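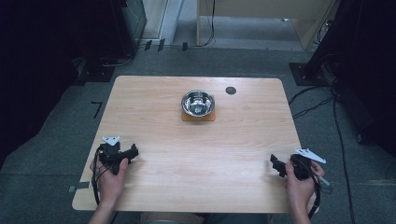
Prarnmont, March

To all subscribers of the Haruna manipulation list:

The Sarkness laboratory thanks members for their questions on the bowl task. The earlier message is quoted here, with our reply.

> Your summary says that the policy was trained on demonstrations
> made with hand-held grippers only. Were both hands recorded for
> every demonstration, and was the bowl always started from the
> same place?

Both hands were recorded throughout. The set holds 200 demonstrations, made by 8 operators seated at the table, with one gripper in each hand. The steel bowl began on its square pad in every case, but the pad itself was moved between demonstrations.

Training on both hands together gave steadier lifts than training 2 separate policies — a result we had not expected at this data size. The gap was smaller when the pad lay close to the operator, and we have no firm explanation for it.

The Pumeck release will contain the gripper paths and the training settings. Requests for early access may be sent to the list address.

Sarkness Laboratory, Manipulation Group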